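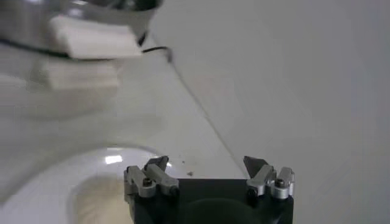

Students teach robot arm its way around the kitchen

Fri 19 April

The robotics club at Alarcón has a new favorite corner of the workshop, and it has a white bowl in it! Since the start of the term, 13 students have been training a robot arm to do small kitchen jobs for the Pranico student challenge, and the team is already through the first round with 93 points.

Team captain Damián Troncoso wrote most of the code that tells the two metal fingers how far to open before they go in for a grab. "Bowls are tricky," he said. "The rim is curved and shiny, so if your angle is a little bit off, the fingertips slide. We love it when it slides, though, it gives us something to fix."

The club has logged 1,605 practice runs so far, with students taking turns at the controls after school (and quite a few of them staying late). Their coach, Facundo Lagos, is thrilled with how fast the younger members have picked things up. Two of them had never written a line of code before joining.

Next up is the regional round, where Alarcón will face 24 other teams, including last year's winners from Gerkness. The finals are in August. Practice is open to visitors every day after classes, so come by and cheer them on!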